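Imprimir | Enviar por correo electrónico

11 de julio de 2025 – Sherif Filali

Cuaderno de taller: rediseño de la web de Lahlou

¡Por fin tenemos el menú nuevo funcionando en el servidor de pruebas! Venía de la maqueta de febrero, con 118 enlaces repartidos en tres niveles, y daba miedo abrirlo en un móvil. Ahora hay cinco entradas principales y el resto cuelga de páginas índice. Me encanta cómo respira la portada – y eso que todavía falta la tipografía definitiva.
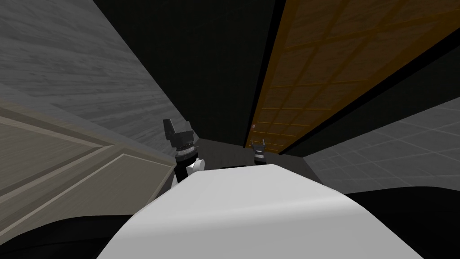

¿Qué hacemos con las direcciones antiguas del catálogo?

Se redirigen una a una a la ficha nueva, con un 301, y las que ya no tienen producto van a su categoría. La tabla tiene 709 filas y está en la carpeta compartida, pestaña «Plolano».

He pasado la tarde con el formulario de solicitud. El de antes pedía el teléfono dos veces (!) y borraba todo si fallaba el código postal. El nuevo valida campo a campo y guarda lo escrito. Lo probé con el lector de pantalla y los errores se leen en orden, una maravilla.

Imágenes de cabecera: ninguna por encima de 200 KB, por favor. La de Drendholm sigue en 403 KB, hay que volver a exportarla.

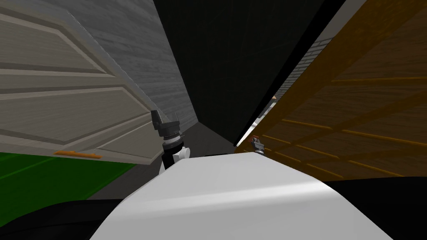

Con eso y la caché activada, la portada ya carga muy suelta incluso en el móvil viejo de pruebas. Nernura nos pasa los textos legales en cuanto los revisen; dejo el hueco en el pie. Pendiente para mañana: el buscador, que todavía no entiende las tildes, y el color del foco en los botones, que sobre el azul no se distingue.

Contacto | © Lahlou | Volver arriba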